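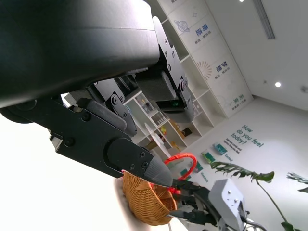 Rinano Teach Kit, two-arm version
Reviewed January 29, 2020

The Rinano box says you can teach a robot a household job in 12 tries. I have had the kit since November and I don't believe it.

You hold a pair of hand controls and the two arms copy you. That part is fine. The lag is small and the grippers close when you tell them to. My complaint is with what you can feel, and you can't feel anything. I used a wicker basket with a red handle as my main test, and wicker gives. With my own fingers I know when I'm squeezing it too hard. Through the controls I was guessing every time.

The wrist view helps, but a good part of it is gripper. Expect to learn your angles by trial and error.

Moving the arms by hand is the other option. It takes 2 people if you want both arms in play, and the joints are stiff enough that my demos came out jerky. Playback copies the jerks faithfully.

The Skatberg software saves every run, good or bad, and deleting the bad ones is slow. No bulk delete.

At $3654 I'd wait for the next version. For $2000 I might have kept it.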